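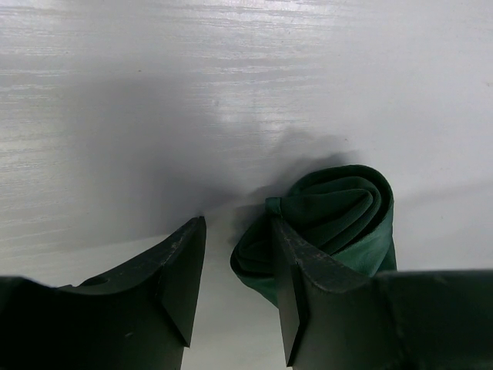 Ob man den Stoff nicht einfach vorher bügeln könne, wurde unter meinem letzten Beitrag gefragt, dann liege er doch schön flach und der Roboter habe es leicht. Und ob das überhaupt noch Haushaltstipps seien?

Zur zweiten Frage: ja, finde ich schon! Ich betreue an der Schule in Kistgate die Robotik-AG, unser Projekt heißt Jesutance und soll beim Wettbewerb in Foston Wäsche zusammenlegen. Seit ich mich damit beschäftige, falte ich zu Hause völlig anders (und schneller, behaupte ich). Deshalb gibt es diesmal alles, was wir über störrischen Stoff, Werktische und Greiferspitzen gelernt haben, bunt gemischt.

Zur ersten Frage: Bügeln hilft, aber bei uns ist es nicht erlaubt. Die Wettbewerbsregeln verlangen, dass das Teil zerknüllt auf den Tisch kommt. Das Glattbekommen ist die halbe Aufgabe, und die Jugendlichen haben am Anfang gewaltig unterschätzt, wie lange sie daran sitzen würden.

Erst suchen, dann ziehen

Wer ein zerknülltes Wäschestück vor sich hat, zieht meistens am nächstbesten Zipfel. Macht ein Roboter auch, wenn man ihn lässt. Besser geht es so: eine Kante suchen, an der Kante entlang bis zur Ecke, die Ecke anheben und kurz hängen lassen. Das Gewicht vom Stoff erledigt dann einen guten Teil der Arbeit. Bei Spannbettlaken mache ich das inzwischen auch, und ich habe Spannbettlaken früher wirklich nur in den Schrank gestopft.

Fürs Programmieren haben wir das in kleine Schritte zerlegt und jeden einzeln geübt. Ein Griff, ein Anheben, ein Ablegen, fertig. Wer gleich den ganzen Ablauf am Stück probiert, weiß hinterher nie, an welcher Stelle es schiefgegangen ist.

Nähte sind Freunde

An einer Naht liegt der Stoff mehrfach und ist steifer. Ein Greifer bekommt dort mehr zu fassen als mitten in der Fläche, und er zieht nicht so leicht Falten hinein. Beim Zusammenlegen von Hosen ist es dasselbe: Naht auf Naht, einmal festhalten, einmal ausschütteln, und das Bein liegt gerade. Bei sehr dicken Nähten muss man allerdings aufpassen, da drückt der Greifer gern gegen den Wulst und schiebt das ganze Teil vor sich her. Wir gehen in dem Fall ein kleines Stück neben die Naht.

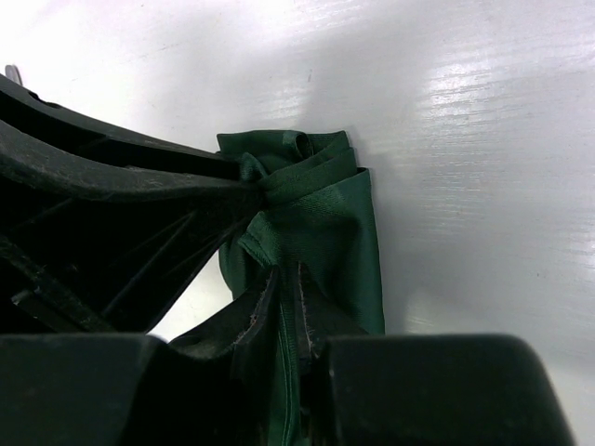
Das Schieben bekommt man übrigens auch über das Tempo in den Griff. Langsam schließen, die letzten Millimeter ganz besonders langsam, dann kurz warten und erst danach anheben. Die Pause kam uns anfangs albern vor, alle wollten natürlich, dass es flott aussieht. Aber mit Pause rutscht bei uns deutlich weniger weg, und beim Wettbewerb gibt es für flott und heruntergefallen keine Punkte.

Noch etwas zur Griffkraft: so wenig wie möglich, so viel wie nötig, der alte Spruch aus der Werkstatt. Wir fangen sehr sanft an und erhöhen in kleinen Stufen, bis der Stoff beim Anheben nicht mehr durchläuft. Den Wert schreiben wir auf einen Streifen Malerkrepp und kleben ihn an den Laptop. (Nicht auf die Tischplatte! Den Kleber vom letzten Jahr habe ich mit Speiseöl und sehr viel Geduld abgerieben.)

Der Tisch muss stimmen

Unser Arbeitstisch ist jetzt 81 Zentimeter hoch. Vorher war er niedriger, und nach einem Nachmittag konnte ich mich kaum noch gerade machen. Wer zu Hause am Esstisch faltet und danach Rückenschmerzen hat, sollte es mal an der Küchenarbeitsplatte versuchen, das ist oft schon alles.

Glatte, helle Platten haben einen Vorteil, man sieht dunklen Stoff darauf richtig gut. Der Nachteil sind die Lichtreflexe, die können eine Kamera ganz schön durcheinanderbringen. Uns hilft, die Lampe zur Seite zu drehen oder ein Stück Backpapier davorzuhängen (mit Abstand, bitte, und nur vor LED-Lampen, die nicht heiß werden). Weiches Licht von zwei Seiten ist mir am liebsten. Schatten gibt es dann immer noch, aber sie haben keine harten Kanten, die das Programm für einen Saum halten könnte. Genau das ist uns nämlich passiert, ein ganzer Nachmittag ging dafür drauf!

Und vor jedem Durchgang einmal mit einem leicht feuchten Mikrofasertuch drüber, anschließend trocken nachwischen. Krümel und Fussel sind winzig, aber auf einer hellen Fläche fallen sie auf, und der Stoff sammelt sie sowieso nur ein. 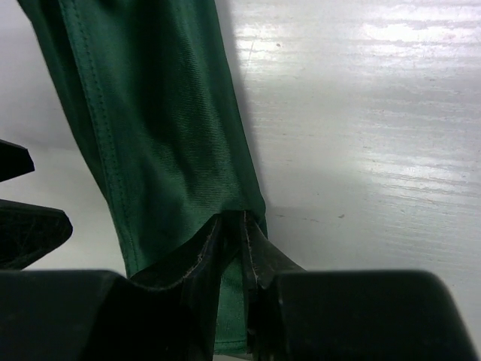 Grüner Stoff zwischen den Greiferfingern, die Naht verläuft an der linken Seite.

Welcher Stoff zum Üben?

Wir haben Reste aus dem Stoffladen Preda geholt und querbeet getestet. Meine Rangliste, ganz subjektiv: Köper ist prima zum Anfangen, er hat Stand und lässt sich trotzdem falten. Jersey rollt sich an den Kanten ein und macht alle wahnsinnig. Dünner Futterstoff ist die Königsdisziplin, der haut einfach ab. Frottee geht erstaunlich gut, solange sich keine Schlinge verhakt.

Ein paar Kleinigkeiten dazu, die auch für Nähanfänger taugen:

Neuen Stoff einmal waschen, ohne Weichspüler. Die Appretur macht ihn anfangs steifer, als er später ist, und wer damit übt, fängt nach der ersten Wäsche von vorn an.

Schnittkanten versäubern, mindestens mit Zickzack. Lose Fäden wickeln sich überall drum herum, auch um Finger, ob nun aus Kunststoff oder aus Fleisch und Blut.

Immer dasselbe Übungsstück nehmen, bis es klappt. Dann erst wechseln. Wir hatten eine Phase, in der jeder sein eigenes Lieblingsteil mitgebracht hat, und am Ende konnte man keine zwei Versuche miteinander vergleichen.

Greiferspitzen pflegen

Kratzer in der Oberfläche sind nicht schlimm, solange nichts Scharfes vorsteht. Ich fahre mit einem alten Nylonstrumpf über die Spitzen: Bleibt er hängen, gibt es da einen Grat. Der kommt mit feinem Schleifpapier weg, ich nehme Körnung 300 oder was in der Nähe liegt, ohne Druck und immer in eine Richtung. Der Strumpftrick funktioniert genauso bei Kleiderbügeln aus Holz, Schubladenkanten und dem Wäschekorb, der einem die guten Pullis ruiniert.

Fussel gehen am besten mit einer weichen Zahnbürste ab. Gerät vorher ausschalten und Stecker ziehen, das sage ich jedes Mal und werde es weiter jedes Mal sagen. Danach die Schrauben kurz auf festen Sitz prüfen.

Riemen und Kabel ordentlich zur Seite führen und mit Klettband bündeln. Kabelbinder gehen natürlich auch, aber dann steht man wieder mit der Schere da, sobald sich etwas ändert, und bei uns ändert sich ständig etwas.

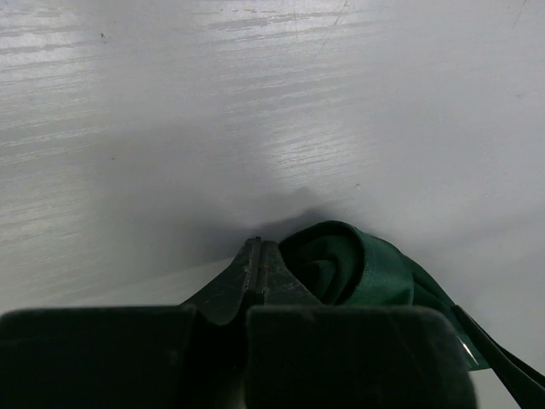 Gefaltet und gerollt: der Stoff rechts neben den Greiferspitzen.

Aufschreiben, auch wenn es nervt

Unser Logbuch ist ein liniertes Heft mit Eselsohren. Darin stehen inzwischen mehr als 156 Versuche, jeder mit einer Zeile: Stoff, Griffpunkt, Kraft, Ergebnis. Für das Ergebnis haben wir nur drei Wörter zugelassen, nämlich »hält«, »rutscht« und »Knäuel«. Vorher standen da halbe Romane drin, die beim Nachschlagen kein Mensch lesen wollte. Mit den drei Wörtern findet man sofort, was man beim nächsten Mal anders machen will.

Zu Hause führe ich so ein Heft jetzt für Flecken (Mittel, Stoff, Ergebnis), und ich liebe es. Meine Familie etwas weniger.

Vor Foston wollen wir noch das Ablegen verbessern, da verrutscht uns die obere Lage gern um einen Fingerbreit. Der Plan ist, den Stoff knapp über dem Tisch noch ein Stück mitzuziehen und erst dann loszulassen. Von Hand klappt das wunderbar, probiert es mal mit einem Geschirrtuch! Wenn jemand einen besseren Kniff kennt, besonders für Jersey, dann gern unten in die Kommentare damit, ich lese sie der AG vor.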